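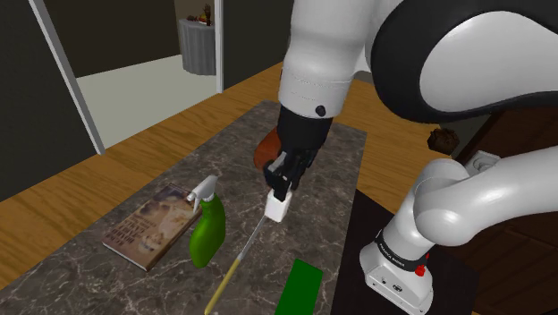
Keeping Trading Records at the Kitchen Table

Tips for people who follow the markets from home and do their own bookkeeping. Updated May 2018.

Set up one place for paper. Broker statements, contract notes and dividend slips all go in the same tray the day they arrive. A drawer works too, as long as nothing else lives in it. Empty the tray once a month and file what is left by account, then by date.

Write the trade down before you place it. A plain notebook is enough. Put the name, the price you want, the price at which you will get out, and one line on why. If you can't fill in the last part, leave the order until the next morning. Use pencil for the plan and pen for the actual fill, and you can see later how far apart the two were.

Print fewer charts. A weekly chart of each index you hold is plenty for the binder. Daily charts go out of date so fast that the paper is wasted. If you do print them, use the draft setting and mark the date in the top right corner, where you can find it while flipping through.

Use the same scale every time. I kept charts of the Itholm fund on two different scales for most of a year, and a small dip on one sheet looked like a crash on the other. Pick a range, write it inside the binder cover and stick to it.

Keep cash for the house separate. Household money should not sit in the trading account, even for a few days. I keep 900 dollars in a plain savings account for repairs and appliances, and top it up before anything goes to the broker. When the water heater went in December, I didn't have to sell shares in a bad week to pay for it.

Check fees by hand twice a year. Take one statement and add up every charge on it. My old account with Zedik took 80 dollars a year for paper statements I had asked them to stop. It was listed under "services" and I had read past it several times.

Sort foreign holdings by currency. Clip the Söderlund slips with anything else paid in kronor, and write the exchange rate on the slip when the money comes in. Looking up old rates at tax time is slow work – and two sources will often give you two numbers.

Limit how often you look. Prices on a kitchen tablet are hard to ignore. I check after breakfast and again after the close, and the tablet stays in the hall in between. Turn off alerts for everything except the prices you wrote in the notebook.

Label the binders on the spine. Year first, then account. Gavow gets its own binder at my house, as the reports are thick and tear the rings open if they share. Heavy reports can also be stapled and stored flat.

Shred with care. Monthly statements can go once the yearly one has come and you have checked it against them. Purchase records stay for as long as you own the shares, plus 6 years in my case. Ask whoever does your taxes what applies to you. Pull the staples before you feed the shredder, and empty the bin before it is packed tight.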